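Running a garment-folding station at an open day

Filed under: Demonstrations, Two-arm cells
Updated 19 Feb 2021

These notes cover setup and operation of a cloth-handling station for walk-in visitors. They were written for the Fereck cell and also apply to the Bassi bench with minor changes to the start position. Basic familiarity with the Runier control software is assumed. Arm calibration is covered on its own page.

What you need

One two-arm cell with both grippers fitted
A padded surface in a plain, light color
4 garments, washed and without metal parts
Barrier tape and 2 posts
One operator at the stop button, one person to talk to visitors

Before the doors open

1. Mark the barrier line 90 cm outside the farthest reach of either arm. Measure with the arms extended, then park them.

2. Home both arms and open both grippers. Check that the fingertip pads are seated and clean. Lint on the pads causes most dropped corners.

3. Move each wrist through its full range by hand and watch the cables. A cable that pulls tight at one end of travel needs more slack at the clip.

4. Load the Olley profile for soft goods and set the speed limit to 48 percent. Visitors can follow the motion at this speed, and the operator has time to react.

5. Run one complete cycle with each garment. Set aside any garment that fails twice.

Running the demonstration

6. Bunch the garment and drop it near the middle of the surface. Do not lay it flat. Visitors should see the system start from a shape that has not been prepared for it.

7. Start the cycle and let the left arm take the first grip. Keep the right arm clear with its gripper open until the left one has hold of the cloth. A jersey with large printed numbers works well at this step – visitors can tell from the number how far the fabric is twisted. 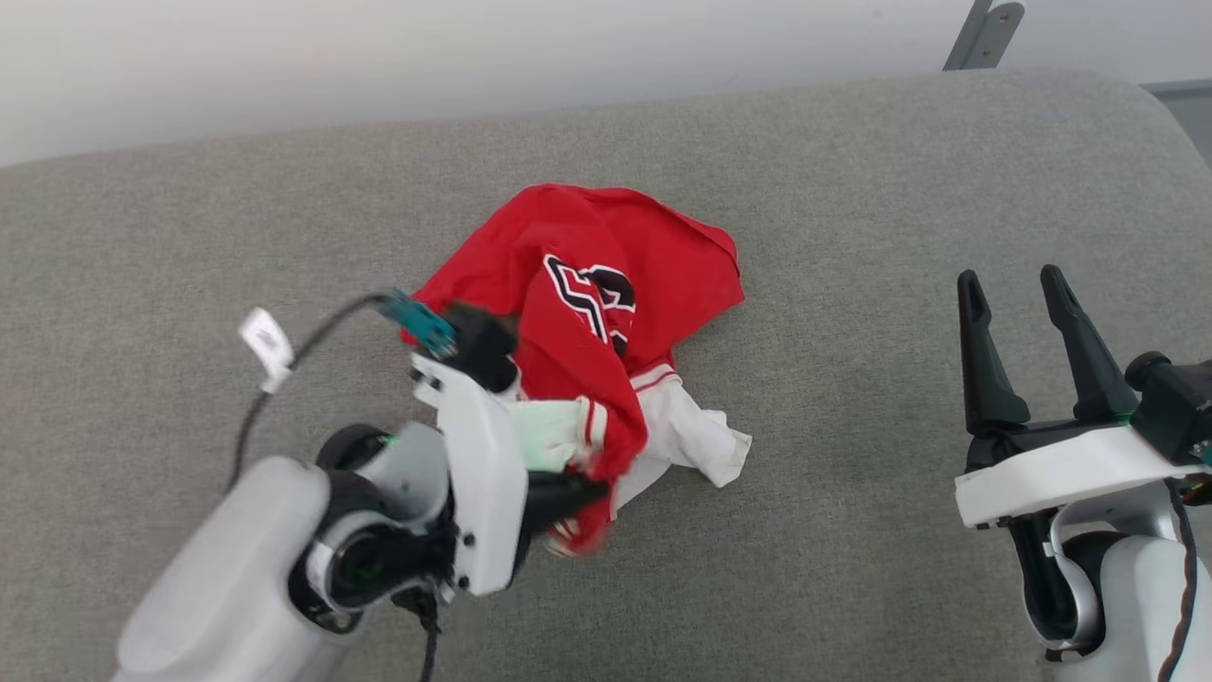
8. Lift slowly until the garment hangs free of the surface. If it slides out of the fingers, lower the arm, open the gripper and repeat step 6.

9. Bring in the right arm for the second grip. Aim for a hem or a sleeve edge. A grip in the middle of a panel will hold, but the fold will be uneven.

10. Lay the garment down, release both grippers and retract the arms to the park position before anyone approaches the surface.

If a cycle stalls

Press pause first. Use the stop button only if a person crosses the line or an arm touches the bench, as a full stop requires homing both arms again. After a pause, open the grippers from the Runier panel and restart at step 6.

Log every stall with the garment and the step number. The July logs are kept in the same folder as the profile.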